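선반 정리, 로봇에게 어디까지 맡길 수 있을까: 시뮬레이션으로 직접 확인해 보기

집안일 로봇 이야기가 나오면 다들 빨래 개기부터 묻는데, 저는 선반을 먼저 해 보라고 권합니다. 물건을 집어서 칸 안에 넣고 손을 빼는 일. 말로 하면 한 줄인데 막상 시켜 보면 정말 배울 게 많아요! 4월 내내 Skumau라는 작은 취미 프로젝트에서 이 작업만 붙잡고 있었고, 그동안 손에 익은 순서를 정리해 봅니다. 시뮬레이터를 한 번이라도 켜 보신 분이라면 따라올 수 있습니다.

1. 빈 칸에서 시작하기

처음부터 컵이며 책을 잔뜩 넣고 싶은 마음, 저도 압니다. 그래도 첫날은 아무것도 없는 선반으로 가세요. 물체를 다 빼고 그리퍼만 움직이면서 선반 옆판, 위 선반의 앞 모서리, 아래 선반 바닥에 부딪히지 않고 칸 안으로 들어갔다 나올 수 있는지 봅니다. 사람은 책장에 손을 넣을 때 이런 걸 의식하지 않지요. 로봇 팔은 손끝이 칸 안에 들어가 있어도 손목이 위 선반에 걸리는 일이 흔합니다.

2. 접근 자세 잡기

칸 정면에서 조금 떨어진 곳에 대기 자세를 하나 만들고, 칸 안쪽에 목표 자세를 하나 만듭니다. 이 2개만 있어도 실험은 굴러갑니다. 주의할 점은 대기 자세로 가는 길이에요. 옆에서 비스듬히 들어오면 손가락이 옆판에 바짝 붙기 쉽습니다. 손목 쪽 시점으로 화면을 바꿔서 손가락과 옆판 사이를 꼭 눈으로 보세요.

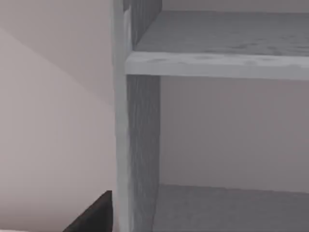 시뮬레이션 화면. 왼쪽 아래 검은 것이 그리퍼 손가락 끝, 오른쪽이 비어 있는 선반 칸.

옆판에 이만큼 가까운 자세가 나오면 저는 일단 멈추고 선반 바깥쪽으로 손을 조금 뺀 다음, 칸 정면까지 옮겨서 다시 들어갑니다. 경로가 길어지지만 초반에는 이편이 훨씬 속 편해요.

색도 한번 생각해 볼 만합니다. 위 선반도 아래 선반도 뒤판도 다 회색 계열이면 카메라 영상만으로 깊이를 짐작하는 모델에는 꽤 까다로운 조건이 됩니다. 깊이 정보를 따로 쓸 수 있으면 켜 두고, 없으면 조명 방향을 바꿔 가며 시험해 보세요.

3. 물체 하나 넣기

빈 칸 왕복이 안정되면 가벼운 상자 하나를 쥐여 줍니다. 쥔 물체까지 충돌 형상에 포함시키는 걸 잊지 마세요. 저는 이걸 빼먹고 한참을 헤맸습니다. 그리퍼는 멀쩡히 통과하는데 상자만 위 선반 모서리에 탁 걸리더라고요. 놓을 때는 바닥에 닿기 직전에 속도를 줄이고, 손가락을 벌린 뒤 들어간 방향 그대로 뒤로 뺍니다.

4. 횟수를 채우고 기록하기

한 번 성공하면 신나서 영상부터 저장하게 되는데(저도 그랬습니다), 시작 위치를 조금씩 흔들면서 반복해야 실력이 보입니다. 제 기록은 128번 시도에 실패 17번. 실패는 대부분 나오는 동작에서 났습니다. 놓기까지는 잘해 놓고 손을 빼면서 상자를 툭 치는 거예요. Océane Sandhu 씨가 제 로그를 보더니 성공과 실패만 적지 말고 어느 단계였는지도 남기라고 했는데, 그 칸 하나를 추가하고 나서 고칠 곳이 바로 보였습니다.

그래서, 집에서 쓸 수 있나요?

정해진 선반에 정해진 상자를 넣는 일이라면 꽤 기대해도 좋다고 봅니다. 작업장에서 같은 규격의 부품함을 채우는 일도 비슷하고요. 반면 그릇이 겹쳐 있고 약봉지가 삐져나온 진짜 부엌 선반은 아직 멀었습니다. 시뮬레이션에서 잘 되던 동작이 실물에서 그대로 된다는 보장도 없으니, 실물 팔로 옮길 때는 속도를 낮추고 빈 칸 왕복부터 다시 하세요. 그래도 회색 선반 안으로 손가락이 처음 매끈하게 들어가던 순간은 지금 생각해도 두근거립니다!

다음 글에서는 상자 2개를 나란히 놓는 연습을 다룹니다. 먼저 놓은 상자가 장애물이 되기 때문에 1번과 2번 단계를 다시 손봐야 합니다.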